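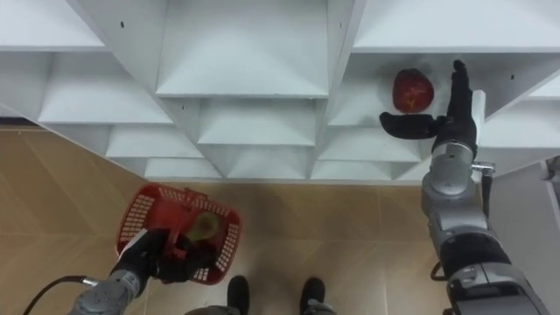

Open Shelving in Shared Spaces: Guidance for the New Season

Reading time: 4 minutes

Following the refurbishment of the common rooms at Dilton and Momstead, members have asked the Facilities Office for clearer guidance on the use and care of the open shelving. The present item sets out the arrangements that now apply at both sites. It replaces the short notice circulated in March, which dealt only with Dilton.

The shelving is white laminate throughout, with open compartments and no doors. It was chosen after a trial at the Marwat reading room, where closed cupboards had become a place for items that had lost their owners. When the cupboards at Marwat were cleared, staff removed 444 separate articles, most of them mugs, chargers and single gloves. Open compartments make such accumulation easier to see and easier to correct, and the Office has been satisfied with the results to date.

Use of the compartments

Compartments are shared and may not be reserved. A member who wishes to leave an item for the length of a visit may do so in any free compartment, and is asked to take it away on departure. Items intended for general use, such as board games and reference books, are kept on the lower shelves and should be returned there.

Heavy articles belong at the bottom of the unit. The maximum load for a single board is 10 kilograms, spread evenly. Boxes of paper exceed this limit when full and should be taken to the supply room. Members are also asked not to stand on the bottom boards in order to reach the top of a unit; a step stool is kept at each reception desk and may be borrowed without signing.

Food on the shelves

Whole fruit with an intact skin may be placed on the shelves. An apple, an orange or a banana brought in for the afternoon presents no difficulty, provided that it is eaten or removed by closing time. Cut fruit, sandwiches and anything in an open container should go to the kitchen refrigerator, labeled with the date. Bruised fruit can leave a sticky patch that is not noticed until something else is set down upon it, and members are encouraged to check what they have left, particularly toward the back of the deeper compartments.

The weekly fruit delivery continues at both sites. The Office was asked whether the fruit might be set out on the open shelving instead of in the kitchen. It will remain in the kitchen for the present, where it can be washed. The question will be looked at again when the delivery contract is renewed.

Cleaning and care

Laminate requires little attention, but it does show marks. Boards are wiped each evening with a damp cloth and a mild detergent, then dried. Spills should be wiped up at once, with particular care at the inner corners and along the edges where two panels meet, as standing water can cause the core to swell. Scouring pads and bleach should not be used. A supply of soft cloths is kept beneath the sink in each kitchen.

Adhesive hooks, labels and tape have caused damage to several panels at Dilton and are no longer permitted. Members who wish to mark a compartment for a particular event may use the folding card signs, which are available on request.

Small holes in the panels should be left as they are. They should not be filled, enlarged or used for screws. Any member who finds a loose board or a raised edge is asked to report it at the desk – the panel can usually be secured the same day.

Costs and further work

The Vevaris fund contributed $4000 toward the shelving at Momstead, and the balance was met from the furnishings budget. No increase in membership fees has been required. A further 2 units are planned for the corridor outside the Momstead music room, subject to a check of the fire route.

The Office would welcome comments on the height of the upper compartments, which some members have found difficult to reach. Comments may be left at either reception desk before 5 p.m. or placed in the box by the main entrance. Those received by the end of the season will be considered before the corridor units are ordered.

Last updated: March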